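회사 소개
클람홀름 | 하는 일 | 작업 기준 | 사람들 | 문의

클람홀름(Clamholm)은 로봇 피킹 작업장의 운영 기준을 쓰고, 그 기준이 현장에서 지켜지는지 점검하는 회사입니다. 로봇을 만들거나 팔지 않습니다. 로봇 팔이 상자에서 물건을 집어 옮기는 작업장을 가진 물류회사, 부품 공급사, 연구실이 주 고객입니다.

고객이 저희에게 가져오는 문서는 대개 두 종류입니다. 하나는 설비 공급사가 준 매뉴얼이고, 다른 하나는 현장에서 누군가 메모장에 적어 둔 요령입니다. 매뉴얼은 설비 한 대를 기준으로 쓰여 있어서 옆에 놓인 작업대, 통, 케이블, 사람에 대해서는 말이 적습니다. 메모는 정확한 경우가 많지만 쓴 사람이 부서를 옮기면 함께 사라집니다. 저희는 두 문서를 합쳐 교대자가 읽고 그대로 따라 할 수 있는 작업 기준서로 만듭니다.

시작

회사는 에일륄 된메즈(Eylül Dönmez)와 레제프 쿠르툴루쉬(Recep Kurtuluş)가 세웠습니다. 두 사람은 그전까지 타틀르(Tatlı)라는 제과 포장 업체에서 자동화 라인을 맡았습니다. 된메즈는 생산 쪽, 쿠르툴루쉬는 정비 쪽이었고, 라인이 설 때마다 서로 다른 절차로 재가동을 시도하다가 부딪치는 일이 잦았습니다. 생산 쪽 절차서에는 비상정지를 푼 다음 바로 홈 위치로 보내라고 되어 있었고, 정비 쪽 절차서에는 그리퍼가 비어 있는지 먼저 확인하라고 되어 있었습니다. 두 문서 모두 결재가 끝난 정식 문서였습니다.

타틀르에서 두 절차서를 하나로 합친 것이 저희 기준서의 첫 판입니다. 지금 보면 모자란 곳이 많습니다. 통 고정에 관한 항목이 없고, 용어도 한 문서 안에서 흔들립니다. 그래도 재가동 순서를 적은 부분은 거의 그대로 남아 있고 지금도 쓰고 있습니다.

현재 직원은 6명입니다. 사무실 한쪽에 시험용 작업대가 있어서 새 조항은 고객에게 보내기 전에 여기서 먼저 따라 해 봅니다.

하는 일

작업 기준서 작성. 현장에 가서 작업을 처음부터 끝까지 지켜본 뒤 씁니다. 가동 전 점검, 정상 가동, 물체 교체, 정지와 재가동, 작업 종료를 각각 따로 다룹니다. 분량은 작업장마다 다릅니다. 두꺼운 문서를 원하시는 고객도 있는데, 저희는 교대 시간 안에 읽을 수 없는 분량이면 줄이자고 말씀드립니다.

현장 점검. 기준서가 이미 있는 곳을 방문해 문서와 실제 작업이 어디서 갈라지는지 기록합니다. 점검 보고서에는 갈라진 지점과 그때 작업자가 실제로 한 행동을 함께 적습니다. 문서를 고칠지 행동을 고칠지는 고객과 상의해서 정합니다. 경험상 문서를 고치는 쪽이 더 많습니다.

교육. 작업자와 관리자를 같은 자리에서 교육합니다. 따로 해 달라는 요청이 가끔 들어오지만 받지 않습니다. 정지 권한이 누구에게 있는지를 두고 양쪽이 다르게 배우는 일이 생겼었고, 그 뒤로 정한 방침입니다.

법에서 정한 안전 인증이나 검사는 저희 업무가 아닙니다. 위험성 평가의 법적 책임은 사업주에게 있고, 저희 문서가 이를 대신하지 못합니다. 인증이 필요한 경우에는 자격을 갖춘 기관에 의뢰하시도록 안내하고, 그 기관이 요구하는 자료를 정리하는 일까지만 돕습니다.

저희가 지키는 작업 기준

기준서는 고객마다 다르지만 바탕이 되는 조항은 공통입니다. 전문은 계약 고객에게 제공하고, 여기에는 자주 문의받는 부분만 옮겨 둡니다.

작업 공간

통과 트레이는 작업면에 고정한 상태에서만 가동합니다. 고정 방법은 클램프, 지그, 볼트 가운데 현장에 맞는 것을 씁니다. 고정구의 손잡이나 튀어나온 부분이 로봇 팔의 이동 경로에 들어오는지는 저속으로 한 번 돌려 보고 확인합니다.

기준 위치는 작업면에 표시합니다. 테이프로 표시해도 되지만, 들뜨거나 밀린 테이프는 보는 즉시 새로 붙이고 교체한 사실을 일지에 남깁니다. 표시를 새로 붙였으면 위치 확인도 다시 합니다.

케이블과 호스는 팔이 가장 멀리 뻗은 자세와 가장 많이 접힌 자세에서 각각 확인합니다. 두 자세 모두에서 당겨지거나 걸리는 곳이 없어야 합니다. 바닥에 놓인 케이블은 사람이 다니는 길과 겹치지 않게 돌립니다.

쓰지 않는 자재와 공구는 가동 구역 밖에 둡니다. 당장 쓸 물건이라도 예외를 두지 않습니다.

통과 물체

여러 종류의 물체를 한 통에 섞어 넣을 때는 물체 목록을 먼저 만듭니다. 목록에는 이름, 재질, 무게, 잡아도 되는 방향을 적습니다. 부드러운 물체와 단단한 물체를 같은 파지력으로 다루지 않습니다. 파지력을 하나로만 설정할 수 있는 그리퍼라면 가장 약한 물체에 맞추고, 그 값으로 들 수 없는 물체는 목록에서 뺍니다.

통 안쪽에 생긴 긁힘이나 칠 벗겨짐은 그것만으로 교체 사유가 되지는 않습니다. 날이 선 부분이 있거나, 떨어진 조각이 물체에 묻거나, 반사가 달라져 인식에 영향을 주면 교체합니다. 어느 경우에 해당하는지는 작업자가 판단해 적고, 담당자가 그날 안에 확인합니다.

통 벽과 모서리에 붙은 물체는 집기 어렵습니다. 3회 연속으로 실패하면 로봇을 세우고 사람이 위치를 옮깁니다. 횟수를 늘려 달라는 요청을 종종 받습니다. 현장 사정에 따라 줄이는 것은 가능하지만 늘리는 것은 권하지 않습니다.

사람의 개입

통 안에 손을 넣기 전에는 반드시 정지 상태를 확인합니다. 화면의 표시만 보고 정지로 판단하지 않습니다. 정해진 정지 장치를 조작하고, 팔이 멈춘 것을 눈으로 보고, 그다음에 손을 넣습니다. 일시정지 기능은 이 조항에서 말하는 정지에 해당하지 않습니다.

그리퍼가 물체를 물고 있는 상태에서 정지했다면 물체를 먼저 받칩니다. 전원이나 공압이 끊길 때 그리퍼가 열리는 방식인지 닫힌 채로 있는 방식인지는 작업장 입구에 적어 둡니다. 글씨는 장갑을 끼고 서 있는 사람이 읽을 수 있는 크기로 씁니다.

작업장에 있는 사람은 누구나 로봇을 세울 수 있습니다. 세운 이유를 먼저 묻지 않습니다. 재가동은 그 작업장의 담당자로 지정된 사람만 합니다.
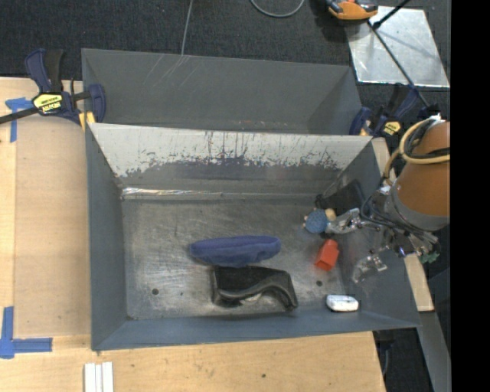 로봇이 정지한 뒤 다시 가동할 때는 무엇부터 확인해야 합니까?
그리퍼에 물체가 남아 있는지부터 확인합니다. 물체가 있으면 받친 상태에서 빼내고, 가동 구역 안에 사람과 공구가 없는지 본 다음 담당자가 저속으로 홈 위치까지 보냅니다. 원래 속도로 올리는 것은 저속 동작이 한 차례 끝난 뒤입니다.

기록

정지, 개입, 파지 실패는 모두 일지에 남깁니다. 일지 양식은 한 장입니다. 시각, 물체 이름, 일어난 일, 한 조치를 적고 원인 칸은 비워 두어도 됩니다. 초기 양식에서는 원인이 필수 항목이었는데, 현장에서 모르는 원인을 억지로 채우는 일이 생겨 바꿨습니다. 원인은 나중에 담당자가 여러 건을 모아 보고 적습니다.

스켈코디아(Skerkodia) 물류센터와 일할 때 받은 일지는 1,211건이었습니다. 이본 건을 전부 읽은 사람은 즈베이데 데이르멘지(Zübeyde Değirmenci)입니다. 같은 물체가 세 가지 이름으로 적혀 있어서 분류부터 다시 해야 했고, 그 일을 마친 뒤 물체 목록에 적은 이름만 일지에 쓴다는 조항이 들어갔습니다. 그 전까지는 물체 목록과 일지가 별개의 문서였습니다.

일지는 인사 평가에 쓰지 않는다는 조건으로 받습니다. 계약서에 이 내용이 들어가며, 고객이 동의하지 않으면 기록 업무는 맡지 않습니다. 개입이 많이 적힌 교대조가 불이익을 받으면 다음 달 일지부터는 빈 칸이 늘어납니다.

영상 기록을 함께 쓰는 작업장에서는 작업면만 보이도록 카메라 방향을 잡는 것을 원칙으로 합니다. 사람의 얼굴이 들어오는 위치라면 설치 전에 당사자에게 알리고 동의를 받습니다. 보관 기간과 열람할 수 있는 사람도 기준서에 적습니다.

기준을 고치는 방법

기준서는 6개월마다 전체를 다시 읽습니다. 그 사이에 사고나 사고에 가까운 일이 있으면 해당 조항만 먼저 고칩니다. 고친 조항에는 고친 사람의 이름과 이유를 한 줄로 답니다.

조항을 새로 넣을 때는 시험용 작업대에서 그 조항을 쓰지 않은 직원이 문서만 보고 따라 합니다. 쓴 사람은 옆에서 말을 하지 않습니다. 따라 하던 사람이 멈추거나 되물으면 그 문장은 다시 씁니다. 이 과정에서 가장 많이 고치는 표현은 '적절히', '충분히', '필요시'입니다. 이런 말은 시간, 거리, 상태 가운데 하나로 바꾸고, 바꿀 수 없으면 조항을 뺍니다.

조항을 삭제하는 일도 있습니다. 한때는 물체를 넣을 때마다 통 안의 배치를 사진으로 남기게 했습니다. 사진은 쌓였지만 다시 열어 본 사람이 없었고, 교대 시간만 길어졌습니다. 지금은 파지 실패로 사람이 개입한 경우에만 찍습니다.

고객 현장에서 먼저 고친 내용을 저희가 받아들이기도 합니다. 그리퍼가 열리는 방식을 입구에 적어 두는 조항은 스테뭄(Stemum)의 야간조가 쓰던 방법입니다. 저희 문서에는 원래 제어반 안쪽에 붙이게 되어 있었습니다.

국제 표준과의 관계

산업용 로봇의 안전에 관한 국제 표준과 국내 법령이 항상 먼저입니다. 저희 기준서가 이들과 어긋나면 저희 기준서를 고칩니다. 표준의 문장을 그대로 옮겨 싣지는 않고, 관련 항목이 어디인지 여백에 표시합니다. 원문은 고객이 직접 구입해 갖추셔야 합니다.

표준에 없는 내용도 저희 기준서에는 많습니다. 통을 언제 바꿀지, 테이프를 누가 다시 붙일지, 교대할 때 무엇을 말로 전하고 무엇을 적어서 전할지 같은 것들입니다. 이런 조항은 법적 의무와 구분되도록 '현장 약속'이라는 표시를 답니다. 감사에서 두 가지가 섞여 보이면 곤란하다는 고객 의견을 듣고 나눴습니다.

사람들

에일륄 된메즈. 대표. 기준서의 최종 문장을 확정합니다. 생산 라인에서 일한 경력이 가장 깁니다.

레제프 쿠르툴루쉬. 현장 점검 책임. 정비와 재가동 절차를 맡습니다. 점검 일정 문의는 이쪽으로 보내 주십시오.

즈베이데 데이르멘지. 기록 담당. 일지 양식과 분석, 물체 목록의 용어를 관리합니다.

그웬돌린 카푸어(Gwendolyn Kapoor). 교육 담당. 교육 자료를 만들고 현장 교육을 진행합니다. 영어와 한국어로 교육합니다.

이바나 야녜스(Ivana Yáñez). 시험용 작업대 담당. 그리퍼와 고정구를 관리하고 새 조항의 시험을 준비합니다.

그 밖에 문서 편집을 맡은 직원이 함께 일합니다.

저희와 일하는 순서

먼저 현재 쓰시는 문서를 보내 주십시오. 없으면 없다고 적어 주시면 됩니다. 문서를 읽은 뒤 방문 날짜를 잡고, 첫 방문에서는 작업을 보기만 합니다. 이때 평소와 다르게 작업장을 정리하지 않으셔도 됩니다. 정리한 상태를 보고 쓴 기준서는 대체로 다시 써야 합니다.

방문 뒤에는 초안을 보내 드립니다. 초안은 관리자와 작업자가 모두 읽고 의견을 주셔야 다음 단계로 넘어갑니다. 의견이 없으면 없다는 답이라도 받습니다. 확정본을 드린 뒤에는 한 차례 더 방문해 그대로 따라 할 수 있는지 확인하고, 이 방문 비용은 처음 견적에 들어 있습니다.

맡지 않는 일도 있습니다. 이미 난 사고의 책임을 가리는 의견서는 쓰지 않습니다. 인원 감축을 목적으로 한 작업 분석도 하지 않습니다. 설비 공급사로부터 소개비를 받지 않으며, 특정 제품을 추천해 달라는 요청에는 답하지 않습니다. 대신 고객이 검토 중인 제품의 매뉴얼에서 운영 기준상 빠진 부분을 짚어 드릴 수는 있습니다.

연구실과 학교

대학 연구실과 직업학교에는 기준서 축약본을 무료로 보내 드립니다. 축약본에는 작업 공간, 사람의 개입, 재가동 항목이 들어 있습니다. 연구실은 물체와 배치가 자주 바뀌므로 통과 물체 항목은 직접 쓰시는 편이 맞고, 빈 양식을 함께 드립니다. 수업에서 복사해 쓰셔도 되지만 내용을 고치셨다면 저희 회사 이름은 빼 주십시오.

방학 기간에는 시험용 작업대를 둘러보실 수 있습니다. 겨울 방문은 10월부터 신청을 받습니다. 방문하실 때는 발등을 덮는 신발을 신고 오셔야 하고, 긴 머리와 목에 건 출입증은 작업대에 가까이 가기 전에 정리해 주십시오.

문의

업무 문의는 오전 9시부터 오후 5시까지 받습니다. 로봇이 서 있는 상황에서 급히 조언이 필요하시면 먼저 설비 공급사에 연락하십시오. 저희는 원격으로 재가동을 지시하지 않습니다.

축약본 신청 | 점검 문의 | 교육 일정 | 개인정보 처리방침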